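Druvitico Exhibit Register – Station Guide
Section 5: Setting up the property room
Revised 10/11/20

This section covers the first-time set-up of the register on the property room computer. Allow 30 minutes, or an afternoon if the label printer is the old Skulik model. Finish Section 4 (user accounts) first.

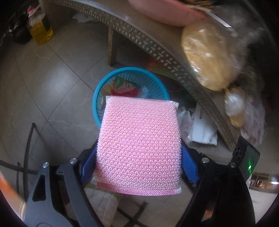
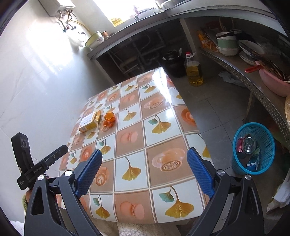

Fig. 5a: pink mesh scrub sponge. Fig. 5b: table cover with ginkgo leaves, cups and macarons.

5.1 Before you start

You will need a supervisor login, the barcode scanner, a roll of tamper-evident labels and the key to the property room. If the key is signed out to someone on leave, see your local procedures, and good luck.

CAUTION: Do not practise on real exhibits. Once an item number is issued it cannot be withdrawn, and you will be explaining "Test Test Banana" to a magistrate.

5.2 Naming the storage locations

1. Log in as supervisor and open Set-up > Locations.
2. Enter the station code. For the Gurkgate sub-station this is GKG, in capitals.
3. Add one line for each shelf, locker and safe. Use the label that is physically on it. "Big cupboard" is a legal entry but a poor one.
4. Mark the drug safe as Restricted. Two officers will then have to sign for every movement in or out.
5. Press Save. The grey bar at the bottom turns green when the list has been stored.

Note: A location name can hold up to 100 characters. Please do not treat this as a target.

5.3 Connecting the scanner

1. Plug the scanner into a port on the computer itself. The one on the keyboard will work until you need it.
2. Scan the set-up barcode inside the back cover of this guide.
3. Scan any shelf label. The location should appear on screen. If you get a row of question marks, repeat step 2 with the language set to English (Australia).

5.4 Logging a seizure

1. Choose New Exhibit and enter the incident number.
2. Describe what you can see. Write "white powder in clear bag" and leave the chemistry to the lab.
3. Enter the sealed weight in grams, including packaging.
4. Print two labels. One goes across the seal, the other in the paper book, which we are told is being phased out and has been since the last edition.
5. Scan the item to its shelf within nine hours of seizure. After that the register flags it as overdue and emails your inspector.

CAUTION: Cash is counted by two officers and logged under its own item number, even when found in the same bag as something else.

5.5 If the register locks

Five wrong passwords will lock the account. Ring the Owusu support desk and have your station code ready. Do not borrow a colleague's login in the meantime. The audit trail records it, and defence counsel can read.

Continue to Section 6: Transfers to court and laboratory.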